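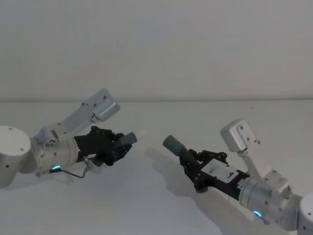
Two robot arms over a pale tabletop, a dark cylindrical item in each gripper

Weather and Climate > Data and Records > That Skandetti heat map

fenland_drip
Thursday, March 5, 2026

Has anyone looked properly at the Skandetti map that's doing the rounds? The one showing last May with Visness as a dark red blob and the headline about the valley being the "new hot spot" of the county. It has been shared in my village group over and over and I can't find a single person who has asked what's under the colour.

I'm not arguing that May wasn't warm. My own beans cooked. But the map says it is built from 2,946 grid squares, and when you dig into the notes at the bottom it says the readings come from 31 stations. Everything else is filled in by a model. I'd like to know how you get a blob that sharp from so few thermometers.

oldbarograph
You get it by interpolation, same as every temperature map you've ever seen, including the ones on the telly. The squares between stations are estimated from height, distance to the coast, land use and so on. It's a perfectly normal method. If you throw this map out you throw them all out.

fenland_drip
I know what interpolation is, thanks. My problem is that there's one station in Visness and it sits in the yard behind the bus depot. Tarmac on all sides. If that one thermometer reads high, then the whole valley goes red, and the text makes out that the valley was measured.

pip_in_the_rain
Is it still by the depot? I thought they moved it when the Nuken sensors went in.

fenland_drip
Moved it to the other end of the same yard, as far as I can tell from the road. I've asked the council for the date and been told it will be "looked into".

oldbarograph
A move of that sort would be corrected for. That's what the Dissanayake adjustment is, it's in the notes if you read past the first page. They compare the station with its neighbours before and after and shift the older figures to match.

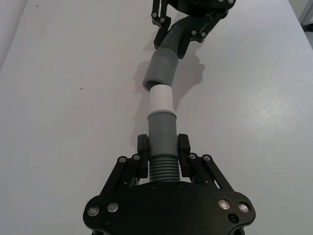 And before anyone says it, no, adjusting isn't the same as fiddling. A raw series with a move in the middle of it is worse than useless for trends. I ran a station for years and ours had a step in it you could have tripped over, all down to someone repainting the screen.

fenland_drip
Fine, but the neighbours they compare it with are up on the ridge. The nearest is over 400 metres higher. I wouldn't trust that to tell me what a valley floor does on a still night.

LetayW
I'm Letay Woldemariam, I used to do quality checks on this sort of thing for a living (not for Skandetti). You're each half right. The method is ordinary and oldbarograph has explained it fairly. The notes are poor, though. There's no error range given for any of the squares, and for a valley with one site in it the range would be wide. I wouldn't put "hottest" in a headline on the strength of it, and I wouldn't call it wrong either.

pip_in_the_rain
So was it the hottest May or wasn't it?

LetayW
Very warm, probably among the warmest. Which place in the county was top, I don't think that map can tell you.
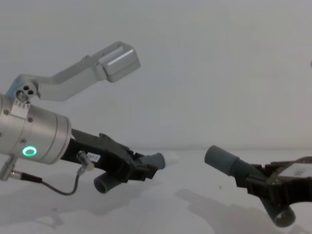 fenland_drip
The colour scale is my other complaint. They've run it through pale greys for nearly the whole county and then jumped to deep red for the last step, so the valley looks as if it's on fire when the difference from the next band is a fraction of a degree. It's the same as the small green ring glowing on the left robot arm in that picture: nearly everything else is silver, black, white or grey, so your eye goes straight to it. Doesn't mean it's the most important part. Put that map in an even scale and I doubt anyone would have shared it.

oldbarograph
That I'll give you. The scale is daft. I redid it at home from their table with even steps and Visness goes from blood red to a sort of apricot.

hillside_moth
Came here from the village group. You lot do realise people just want to know whether it's getting hotter? Quibbling over shades of orange gives the deniers something to wave about. Our well was dry for the first time I can remember.

fenland_drip
I believe you about the well. I'd still rather not be handed a bad map to prove it with. When somebody checks and finds the depot thermometer, the whole lot gets laughed at, well included.

hillside_moth
Nobody in the group is going to check.

pip_in_the_rain
You just watched someone check.

oldbarograph
Could we get a second reading from the valley floor? I've four loggers in the shed from my station days. They want new batteries and I'd need to run them side by side for a few weeks first. If somebody has a bit of grass well away from walls and tarmac I'd lend two of them for the spring.

hillside_moth
We've got the bottom paddock. Sheep in it though.

oldbarograph
Sheep are a nuisance but we can fence a square. Send me a message with how far it is from the road and whether there are trees on the south side.

fenland_drip
I'll believe it when I see the numbers, and that goes for ours as well as theirs. Still waiting on the council about the move.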